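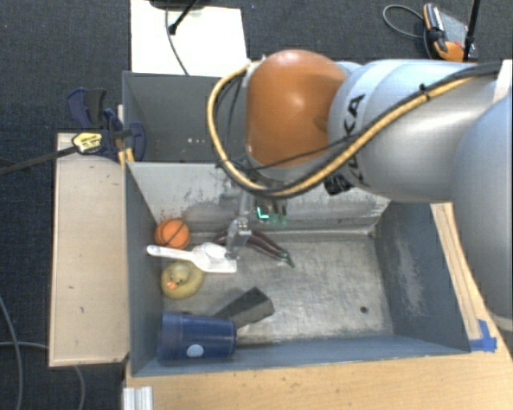
Buscar en la base de incidencias

Ocupación no cuadra entre el PMS y el informe mensual de mercado
Estado: resuelto, con seguimiento pendiente
Tiempo de lectura: 6 min

Apertura, 8:40

El hotel avisa de que el informe de mercado de junio le da una ocupación bastante más baja que la que ve recepción en Tak. Hotel de 174 habitaciones, Tak como PMS, Onance para el envío diario de datos al agregador, Nendura para los informes. Todo en producción, sin cambios declarados por su parte.

Lo que pide: saber cuál de las dos cifras es la buena antes de la reunión con la propiedad. Prioridad alta. El director comercial ya ha mandado la cifra de Tak a la propiedad, o sea que si está mal hay que decirlo pronto.

Adjuntan export de Tak en CSV y el PDF de Nendura. El PDF viene sin la página del detalle diario, se la pido.

9:05

Primera comprobación, lo de siempre: el denominador. Tak calcula sobre habitaciones disponibles para la venta, quita las bloqueadas por avería. Nendura calcula sobre inventario total, salvo cierre comunicado. Eso explica una parte, no todo. El hotel tiene 13 habitaciones fuera de servicio por obra en la cuarta planta, dadas de baja en Tak como OOO todo el mes.

En Nendura siguen contando las 174. Correcto según la metodología: una habitacion en reparación sigue siendo oferta a efectos de mercado. Se lo explico al hotel por correo. Contestan que "el año pasado no era así". Miro el año pasado: no tenían obra.

9:30

Quitado el efecto del denominador, sigue habiendo hueco. La ocupación recalculada sobre inventario total queda por encima de la de Nendura. Así que también falta gente en el numerador. Faltan noches vendidas.

Llega el detalle diario. Comparo día a día con el CSV:

- primera quincena, coincide hasta la habitación
- a partir de mitad de mes, Nendura siempre por debajo
- dos días con cero habitaciones vendidas en Nendura. Imposible, el hotel estaba abierto y con grupo en casa

Los dos días a cero son otra cosa, seguro. Los separo.

9:50, días a cero

Log de Onance. Las dos noches el envío salió antes de que terminara el cierre de Tak. El auditor nocturno cerró tarde (esperaban la llegada de un grupo con vuelo retrasado), el envío está programado a las 3:15 y mandó el fichero del día abierto, o sea vacío. Onance no valida eso. Lo acepta y marca OK en verde.

Solución: reenvío manual de las dos fechas. En Onance, Envíos > Histórico > marcar fecha > Reprocesar. Ojo, hay que marcar "sobrescribir", si no el agregador se queda con el primero que recibió y descarta el segundo sin avisar.

Hecho. Acuse recibido de las dos.

10:20, noches que faltan en la segunda quincena

Hipótesis 1: cancelaciones tardías que Tak cuenta y el envío no. Descartada, hay muy pocas y las dos partes las tratan igual.

Hipótesis 2: uso casa y gratuidades. Tak las mete en ocupación si el flag está activo, y está activo. Pero pasaba lo mismo en la primera quincena y ahí cuadra. Descartada como causa. Las gratuidades del grupo van aparte y las envía bien.

Hipótesis 3: código de segmento nuevo. Pregunto al hotel si han dado de alta alguna tarifa en junio. Dicen que no.

10:45

Sí que han dado de alta una. Está en el log de configuración de Tak: tarifa de larga estancia para los técnicos de Pradley, contrato de empresa, habitaciones por meses. Segmento "LARGA", creado a mitad de mes. El segmento no existe en la tabla de equivalencias de Onance. Lo que no está en la tabla, Onance no lo manda a transient ni a grupo ni a contrato: lo tira.

Se nota además en los ingresos. La facturación de alojamiento de Tak y la del informe se separan el mismo día y justo por el importe de esas habitaciones. El ADR de Nendura salía un poco alto por eso, porque la tarifa de Pradley es baja y no estaba en la mezcla. Nadie se quejó del ADR, claro.

11:10, corrección

Pasos, por si le toca a otro:

1. Onance > Configuración > Segmentos. Añadir LARGA.
2. Asignar a "contrato". NO a grupo: son reservas individuales bajo un acuerdo, aunque lleguen juntos.
3. Guardar y salir. Volver a entrar y comprobar que se ha quedado, a veces no guarda si hay otra sesión abierta.
4. Reprocesar desde la fecha de alta del segmento hasta fin de mes, con sobrescribir.
5. No incluir en el rango las fechas ya reprocesadas. Salvo que sean posteriores al alta, entonces sí.

Una de las dos fechas a cero cae después del alta, así que esa va otra vez. Me la había dejado, reprocesada a las 11:25.

11:40

Duda del hotel: si las estancias largas deben contar como ocupación. Para este caso sí, la habitación sigue en inventario hotelero y se limpia y se vende por noche aunque se facture al mes. Si la sacaran del inventario como residencial sería distinto y habría que bajarla también del denominador. No lo han hecho y no quieren hacerlo.

Segunda duda: si pueden pedir que se descuenten las habitaciones en obra. No. Solo se ajusta con cierre formal comunicado con antelación, y con el plazo mínimo que marca la metodología. No llegan. Les paso el enlace a la ficha.

12:15

Nendura ha recalculado el borrador. Noches vendidas iguales a las de Tak todos los días del mes. Lo que queda de diferencia en el porcentaje es solo el denominador, 161 contra 174, y esa se queda.

El PDF publicado no cambia hasta la próxima revisión, pero dejan descargar el borrador con marca de agua. Enviado al hotel.

Texto que les he propuesto para la propiedad, lo pego porque lo piden mucho:

"La ocupación sobre habitaciones disponibles es la del PMS. La ocupación comparable con el mercado es la del informe revisado, calculada sobre inventario total, incluidas las habitaciones en obra. El índice de penetración debe leerse siempre con la segunda."

12:50

El hotel confirma que les cuadra. Piden que el índice frente a competencia se rehaga también. Se rehace solo con la revisión, no hay que abrir nada.

Pendiente:

- mover el envío de Onance a las 5:00. Lo tiene que aprobar el hotel, todavia sin respuesta
- alerta cuando el fichero salga con cero vendidas y el hotel no esté cerrado. Pedida al proveedor, sin fecha
- alerta de segmento sin equivalencia. Misma petición, mismo ticket
- mirar si algún otro hotel del grupo ha copiado la tarifa de Pradley. Si la han copiado tienen el mismo agujero

Dejo el ticket abierto hasta que salga la revisión y luego lo cierro.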